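# About Bekico

Bekico tests robot kits and automation services for people who are thinking of buying one. We started because two of us had each paid for an arm that did very little of what the brochure said, and we got tired of hearing that the next version would fix it.

We don't sell robots. We don't take a cut when you buy one either. Vendors send us a product or we buy it, and the fee for a review is the same whether the review is kind or not. A few vendors have stopped answering our emails over this.

Most of what we look at now is simulation packages – software that promises to train an arm on everyday objects before you spend money on hardware. The one on our bench this season is Jostent, a starter kit with a rendered workspace, a set of household and office objects, and a license that runs 90 days.

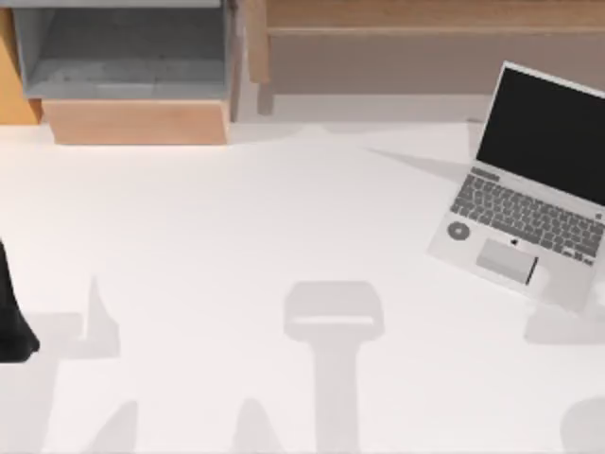
Jostent's sales page says 600 practice tasks. We have run 77 of them so far and will keep going, but plenty of those were the same task with the object turned a little. Whether that counts as a new task is a question for the vendor, and we have asked. The rendering is fine. We care more about what happens when the same commands go to a real arm, and on that point the sales page has one paragraph and no numbers.

Our reviews follow the same order each time: setup, first working run, what broke, what support said, total cost after a year. Shabalala, the arm rental service we covered last, looked cheap until we got to the fifth part. Jendness did better than we expected, although its manual is still a mess.

If you run a small shop or a school lab and a salesperson has given you a date when the thing will pay for itself, send us the quote. We read all of them. We can't test everything, and we'll tell you when we haven't.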